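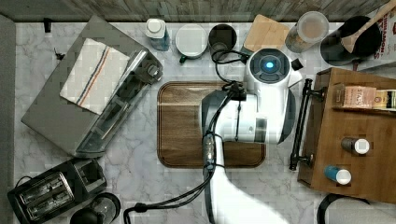

The Baysal manipulation lab opened its kitchen test bench to visitors in November 2024, the first open day since the bench was rebuilt in September. Fadime Başaran ran the demonstrations and Hadi Sfeir took questions on the control software, which the group calls Koralach. The bench holds a single arm, mounted at the front edge of a marble-patterned counter and working over a wooden cutting board. Household goods are left in place during trials. A toaster, mugs, a utensil crock and a box of cinnamon all sit within the planner's map, and the arm has to keep its cables clear of them as well as its links.

Başaran began with reach and approach. The arm is commanded to a point over the board, holds, and is then sent to a second point from a different wrist angle. Koralach replans if the predicted clearance to any mapped object falls below 32 millimeters. Visitors were given the trial log for the current software version, which lists 2,315 approaches. Of these, 237 were stopped by the clearance check before the gripper reached its target. Sfeir said most of the stops came from the cable model, which treats slack as a fixed volume and overstates it when the wrist is rotated.

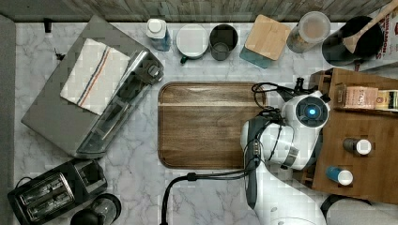 Does the map have to be rebuilt when someone moves an object on the counter?
Only the affected region is rescanned. The arm pauses, the old entries for that region are dropped, and planning resumes once the new ones pass a consistency check.

Two items were left open at the end of the session. The first is the cable model, to be replaced with one that follows joint position. The second is the Fakus grasp library, which has been tested on the group's older bench at Allell but not yet on this one. Visitors who asked for the trial log in spreadsheet form should write to Sfeir at the lab. The slides are available from the front desk.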